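Detstead Community Workshop
Craft bench and small items check, Bronby room
Checked: October, before the morning group

Going through this list was a real pleasure this time. The room is bright, the new labels are up and everybody has clearly been putting things back. Comments are under each item, and anything marked FOLLOW UP needs doing before the next check.

1. Floor and walkways
Clear to the door: YES
Mats flat, no curled corners: YES
Comment: The mat near the sink used to catch everyone's toes. New one is terrific, heavy enough to stay put.

2. Power and leads
Test tags in date: YES
Powerboards off the floor: YES
Leads free of nicks and tape repairs: FOLLOW UP
Comment: Glue gun lead has a nick near the plug. Taken out of use and put in the red tub. The rest look great!

3. Storage shelves
Heavy items on the bottom: YES
Nothing over 6 kg above shoulder height: YES
Shelf brackets tight: YES
Comment: Lovely job on the Ruver shelving - it doesn't budge when you lean on it. Paper stock is still stacked on the end bay, so please keep it under the 300 mm line.

4. Cutting gear
Scissors in the block, points down: YES
Craft knives retracted and counted back in: YES, 10 of 10
Blade disposal tin less than three-quarters full: YES
Comment: First time in ages that all the knives have come back on the same day. Well done, everyone.

5. Glues, paints and solvents
Lids on: YES
Labels readable: YES
Safety sheets in the folder: FOLLOW UP
Comment: The sheet for the Rind spray varnish is the old version. Print the current one and pop it behind the blue tab. Spray outside only, please, even when it's drizzling.

6. Bench tops and small round items
Surface free of grit, staples and dried glue: YES
Small items lying flat, not stood on edge: YES
Rings and rolls free of cracks or sharp rims: CHECK EACH ONE BY HAND
Comment: I'm so pleased with the white surface. Everything shows up on it, and bright colours are a cinch to spot at pack-up.

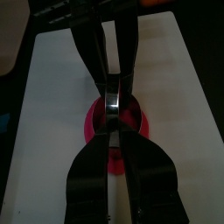

Item 6: pink ring flat on the white work surface.

When you check a ring or roll, run a gloved finger around the inside as well as the outside. Rims can chip on the inner edge first and that's easy to miss. Chipped ones go in the bin, good ones go back in the top drawer by colour.

7. First aid and exits
Kit sealed and stocked: YES
Eyewash in date: YES
Exit sign lit: YES
Comment: Kit is down to 3 fabric strips in the large size. Still a pass, but grab a box on the next shop run.

Result: PASS, with two follow-ups (items 2 and 5)
Next check: same list, same order, starting at the door. Leave the completed sheet on the clipboard beside the sink.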